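Section 4: Setting a Kid's Place

By now you've got the table wiped down and the dishes sorted (if you haven't, go back to Section 3, I'll wait). This is the part my own kids fought over, so I've set more of these places than I care to admit. It's quick once you've done it a few times, and a six-year-old can take over most of it.

What you need for each place:

One placemat, wipeable
One plate, the small size
One fork
One spoon
A damp cloth, plus a dry one

Note: I leave knives out of the kids' settings completely. Shamim Dhanial, who tested these steps at her house, puts a butter knife out for her oldest. Your call.

1. Unroll the mat and get it flat. Mine live in a drawer rolled up with a rubber band, and they come out curling like old posters. Roll the mat backward, hold it for a slow count of 20, then let go. If a corner still pops up, put a heavy cookbook on it while you do the rest of the table.

2. Turn the mat the long way, left to right, with the picture facing the chair. Kids care about this! Any lettering should be readable to the person sitting down. If you're setting both sides of the table, walk around and do the far side from the far side — I've tried doing it by leaning across and it always ends up crooked.

3. Line up the near edge. I go two fingers in from the edge of the table. Any closer and little elbows drag the whole thing into somebody's lap.

Caution: Don't use a mat that hangs over the edge. A toddler will pull it, and the plate comes along for the ride.

4. Put the plate down in the middle. You'll cover up part of the picture and you may hear complaints. We had a rule that whoever finished dinner got to see the rest of it, and I won't pretend that was good parenting, but it got a lot of peas eaten.

5. Fork on the left, tines pointing away from the chair. Leave a little gap, wide enough for a thumb, so small hands can pick it up without bumping the plate.

6. Spoon on the right, bowl pointing away too, same gap. Then check that the fork and spoon are standing more or less straight and not leaning in toward each other.

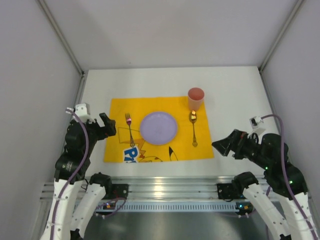 Plain colors for the plate are my favorite when the mat is busy. Cartoon yellow with a lavender plate on top is about as loud as I can stand before coffee, and it still looks cheerful. Save the patterned plates for the plain mats. Forks and spoons can be as fancy as you like, and they don't have to match. I'm very fond of the ones with decorated ends, which make a Tuesday-type supper feel like a party.

Note on fancy handles: all those little grooves hold on to dried food. Soak them in warm soapy water, go over the ends with a soft old toothbrush, and rinse well. Skip the scouring pad on anything gold or tinted, and check what the maker says before you put it in the dishwasher.

7. Step back and look from the chair side. Crouch down if you have to. If a kid set the place and the fork and spoon got swapped, I'd let it go — they'll swap them again when they eat anyway.

After the meal, plate and silverware come off first, then wipe the mat on both sides. Dry it before you roll it. I put one away damp in June and the smell stayed in that drawer until school started.

Cups are in Section 5.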